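Progress report to the Oltach Fund
Grant: Casting and dismissal decisions in scripted television
Prepared by Osian Prydderch for Hanneke Van Rooij
May 20, 2018

## 1. Status

The project is on schedule for coding and behind schedule for interviews. Spending is within budget on all lines except transcription. No change to the end date is requested.

The work examines how broadcasters handle the removal of a lead performer from a running series: who decides, how long the decision takes, what is said publicly, and what happens to the program afterward. The period covered by this report begins where the previous one stopped, at the close of the pilot.

## 2. Case file

The case file now holds 162 departures. A departure is included if the performer was billed first or second, if the series had completed at least one full season, and if the exit was not planned in the original contract. Departures through death or illness are kept in a separate table and left out of the main analysis.

Of the 162, 83 have been double-coded. Agreement between coders is acceptable on three of the four main fields (initiating party, public reason, replacement method). It is weak on the fourth, which records whether the network or the production company made the final decision. The two are often the same corporate group, and trade coverage uses the names loosely. The codebook has been revised to allow "joint" and "not stated" as values. Cases coded before the revision will be done again on that field only.

Audience figures have been attached where they could be bought or found in published schedules. Streaming-only series have no comparable figures and carry a blank. We do not intend to estimate them.

## 3. Interviews

The plan called for interviews with former programming staff, agents and line producers. Recruitment has been slower than planned. The main obstacle is confidentiality language in exit agreements, which several contacts read as covering research interviews. A revised consent form went to the Kjærgaard legal desk and came back with two changes, both accepted. The form now states that no title, network or performer will be named in any output, and that a participant may withdraw a passage up to the point of publication.

Agents have been the most willing group. Programming staff tend to agree to a call and then ask for questions in writing. Written answers are short and have limited value for the timing analysis, so they are being logged as background only.

Hanneke asked in her last note whether current employees could be approached. Our position is still no. The ethics approval covers former staff, and extending it would cost more time than the extra interviews would save.

## 4. Premises and equipment

The project remains at the Durnwood building. The second desk was moved to the upper floor, and the document scanner is now on a shared booking sheet. The viewing station was repaired under warranty. Off-air recordings have been copied to the new storage unit and the old drives kept as a second copy.

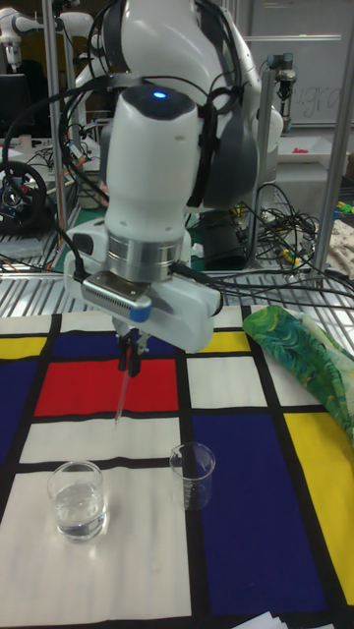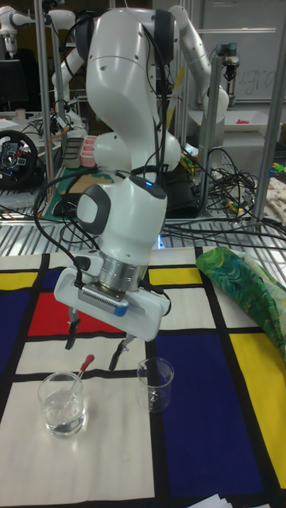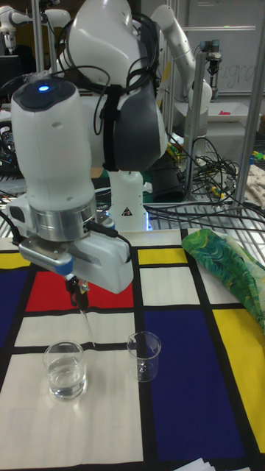
Access to the Wultorden press collection was renewed for the rest of the grant period. The collection holds network press releases in their issued form, which matters for the public reason field: later newspaper versions often drop the second or third sentence, where a contractual reason is most likely to appear. Some 300 releases have been scanned to date. Text recognition is poor on faxed originals, and these are being typed by hand.

## 5. Early observations

These are working notes and should not be quoted outside the fund.

- Where the public reason is conduct, the interval between the first press report and the announcement is short, often under a week. Where it is money, the interval is long and uneven.
- Replacement by a new character is more common than recasting. Recasting appears mainly in daytime serials, which may have to be analyzed separately.
- Suspension before dismissal is rare in the file. It may be underreported, as a suspension between production blocks need not be announced.
- Several series were shortened after the departure without a public link being made between the two. The coders record the order of events and do not infer a cause.

## 6. Budget

Transcription is over its line by 1000 dollars. The cause is a higher rate for calls with poor audio, which applied to most of the agent interviews. We propose to cover this from the travel line, where two trips were replaced by calls. Written approval is requested, as the transfer is above the limit we may make ourselves.

Data purchase and staff time are on plan. The licence renewal for the ratings archive falls in the next period and has been set aside.

## 7. Next period

1. Finish double-coding the remaining cases and recode the decision field.
2. Complete the agent interviews and close recruitment for that group.
3. Decide on the treatment of daytime serials before any modeling begins.
4. Send the draft methods note to the fund for comment.

Items needed from the fund: approval of the transfer in section 6, and confirmation that the methods note can be posted publicly before the final report.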